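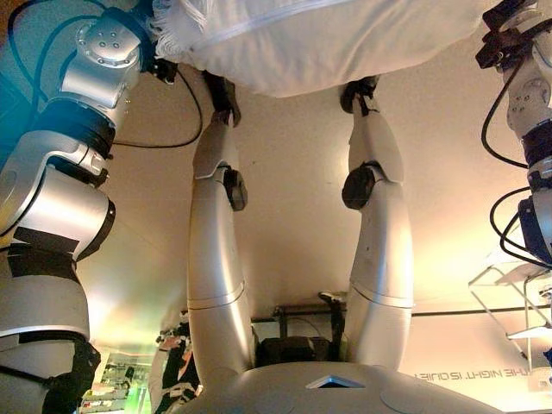
Plain white, a bit wrinkled, loose threads at one corner. I love it.

Search this blog Type and press enter

March 13, 2026
5 minute read

The white cushion post

I've been promising a cushion post since before Christmas and kept putting it off, partly because I thought the subject might be too small for a whole post and partly because every time I sat down to write it I ended up rearranging the sofa instead. But the spring tidy has started, the covers have been through the wash, and I am full of opinions!

So, white cushions. Plain ones. I used to be firmly a pattern person. If you've been reading for a while you'll remember the mustard birds, and the stripy ones which looked so lovely in the shop and so much like deckchairs once they got to my front room. I had a sofa you couldn't sit on without first moving five things to the floor, and then visitors would hold one politely on their lap all evening like a cat they'd been handed.

What changed my mind was a rainy afternoon in Bakamley. I'd gone in for curtain hooks (I came home without curtain hooks) and ended up in Todorova, the fabric shop up the hill from the bus station. If you've never been, it goes back much further than you'd think from the front, and the remnants are in big drawers along the far wall that you're allowed to rummage in for as long as you like. There was a heap of plain white covers on the end of a table, marked down, all a little bit different from each other. I picked one up to see what it felt like and then carried it round the shop for twenty minutes. You know how that goes.

I bought two. I had no plan for them at all.

The thing I noticed first when I got home was how much the room calmed down. The sofa is a sort of greenish grey and the rug is busy, and for years I'd been trying to find a cushion that "picked out" a colour from the rug, as the magazines tell you to. White just sat there and let the rug get on with it. In the morning the light comes in low from the side window and a plain cover shows every dip and crease, and I find I really like looking at that. A pattern hides the shape of a cushion. On a plain one you get the soft curve along the bottom and the little puckers running in from the corners.

About those wrinkles. I don't iron cushion covers. I did try, once, with the first one, and it looked very smart until somebody leaned on it. Now I pull them into shape while they're damp, run my hand along the seams, and put them back on the pad when they're nearly dry. They come up soft and a bit rumpled, and I think that suits them.

The fringe is a different matter and I know some of you will disagree with me. I have a real weakness for a tufty corner. It does fray. Threads work loose, they catch on jumpers, and if you have a kitten you can probably forget the whole idea. I've tried a few ways of keeping it under control and this is where I've got to:

Never pull a loose thread. I say this as someone who has pulled a loose thread. You'll get a hole at the seam and a handful of fluff.

Trim only the really long strays, with small sharp scissors, and leave the rest scruffy. If you try to level it off it looks like a bad haircut, and you keep going shorter to even it up, and before long you haven't got a fringe.

Turn the cover inside out for the wash and put it in an old pillowcase with the end knotted. This has made the biggest difference of anything. The fringe still comes out looking startled, but it's all there.

If the stitching behind the fringe has started to go, catch it down by hand with a doubled thread. Tiny stitches on the wrong side, nothing fancy. I do mine in front of the telly and it takes less than an episode.

Washing generally: cool, gentle, with other white things and nothing else. I learned about the "nothing else" with a red sock in the second week of owning them. I won't go on about the sock. One of the covers had a long soak and mostly recovered, and it now lives on the spare bed, where the lamp is quite warm and you can't really tell.

People always ask whether white is mad if you drink tea on the sofa, which I do, constantly. I'd have said yes before I tried it. But the nice part of a plain white cover is that you can see a mark straight away and deal with it. The mustard birds were hiding all sorts. When I finally washed those I was horrified by the water! I keep a bar of plain household soap by the kitchen sink and a soft nailbrush, and a fresh tea splash comes out with those and cold water nearly every time. Chocolate takes longer. Biro I haven't solved, so do tell me if you have.

Now, the pads, because a cover is only as good as what you put in it. For years I used whatever the cushion came with, and they all went flat and lumpy in the middle with nothing left in the corners. Then I treated myself to a couple of Dondov pads, a size bigger than the covers. I'd read about sizing up and assumed it was a way of selling bigger pads, but it does work. The cover fills right out, the corners stop drooping, and you get that nice fat curve. It's a bit of a wrestle getting them in. My method is to fold the pad in half like a taco, push it in as far as it'll go, let it open, and then reach in and feed each far corner into place. Close it up, hold it by two sides, and give it a really good shake. Then a thump. The thump isn't strictly needed but I enjoy it.

I'm less keen on the karate chop down the middle of the top edge. I did it for a whole winter and it made the room look as if it was waiting to be sold.

The old pads didn't go to waste, by the way. I opened up the lumpy ones, teased the stuffing apart by hand over a big bag (do this outdoors, or at least not in a black jumper), and used it to fill two draught excluders and the sagging seat of the chair on the landing. There was still stuffing left. There is always stuffing left.

While I'm talking numbers, I did a very silly thing last month and counted my photographs. My phone told me I had 4000 pictures on it and kept complaining, so I sat down to clear some out, and I started keeping a tally of the ones with a cushion in them. 433! A fair few of those were near-identical shots of the same sofa from the same doorway, with one cushion moved along a bit. I got rid of most of them and kept the ones where I could see an actual change, and it was lovely scrolling back. You can watch the birds go, then the stripes, then there's a short purple phase I'd completely forgotten, and then it all goes quiet and white.

For anyone wondering how many is the right number, I've settled on three for the sofa and one for the armchair, and the others get swapped in when something's in the wash. Three gives you one at each end for leaning and a spare for behind your knees if you read lying down. I do most of my reading lying down. The armchair one needs to be the flattest of the lot, or you end up perched on the front of the seat like you're waiting for the dentist.

I've tried a few things next to the white ones to see what they do. A chunky knitted throw is wonderful, especially an oatmeal one, where the two pale colours look different in different weather. A dark green blanket makes the white look very crisp, almost blue in the evening. Grey I found a bit gloomy, though that may be my north-facing back room and nothing to do with the blanket. The surprise was an old tablecloth of my gran's folded over the sofa arm, with its faded blue edging. I'd never have put those together on purpose. It was only there waiting to be mended, and I've left it since.

Next on my list is a long bolster for the window seat, in the same sort of plain white. I've got the fabric (Todorova again, the second drawer from the left, I was in there over an hour) and I've drawn round a dinner plate for the ends, and that's as far as I've got. I've never done piping round a circle and I'm a bit nervous of it. If any of you have a way of easing the piping round without it going into little pleats, please leave it in the comments. Long comments welcome.

And in April there's the textile fair at Nuneck, which I go to every year with a strict list and a small bag so I can't overdo it. Last year I came home with the small bag, two carrier bags and a footstool. I'm after white cotton tape, some old buttons for the back openings, and possibly one more cover if I see one with a proper tufty fringe. I'll take photos and put up a post when I'm back, assuming my phone has room by then.

Right, the last wash has just finished and there's a good breeze out. I'm off to peg up the covers.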